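Groreo Publishes House Rules for Robots That Handle Knives

June 16, 2023

Anyone who has ever taught a teenager to chop vegetables knows that you say the same few things over and over, and the people at Groreo have now written those things down for robots. The group's new good practice guide for arms that work with kitchen blades came out this week, free to download, and at 70 pages it is a good deal friendlier than you might expect from a safety document.

Most of it deals with the plain business of who may stand where, and when. A blade is to be treated as live whenever the gripper is closed on it, even if the arm is standing still. Where two arms share a table, only one may carry an edge at a time, and the other has to be parked or slowed before the cut begins. The guide also asks labs to write down, before the first slice of the day, who is allowed to hand a knife over and who has a hand on the stop button.
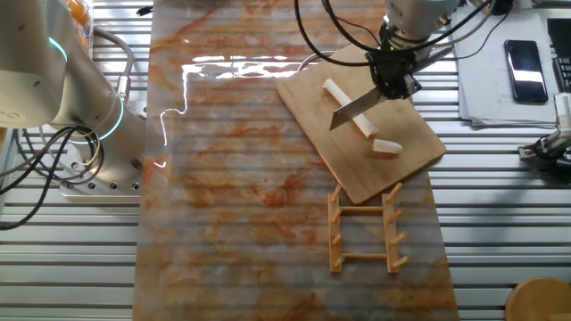
Benkirane welcomed the rule on knife handovers but felt the guide goes too easy on small labs, which are allowed to check their own work for the first year, and would have liked to see an outside visit every January.

Groreo answers that the first year is meant for learning, and that a lab of three or four people would simply give up if it had to pay for a visit right away. The draft drew 308 comments, a fair number of them on exactly this point, and the editors say they went back and forth on it for most of the spring.

There is a nice long chapter on the table itself, too. Cutting boards should be checked for slipping before every session, and anything that isn't needed for the cut should be kept outside a marked reach line, with food waiting its turn in one agreed spot. Phones and papers get a paragraph of their own (keep them on the operator's side, please, and don't reach for them during a cut!). 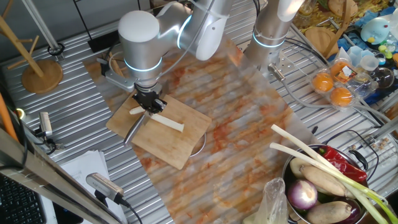

What happens next

Cleken and Wututum have both said they will try the guide in their own kitchens for 90 days and share their notes, near misses included. Groreo plans to hold 8 open calls over that period, and anyone who works with a robot and a blade is welcome to join in. Changes that come out of the trial will go into a second edition, with the old wording kept alongside so readers can see what moved.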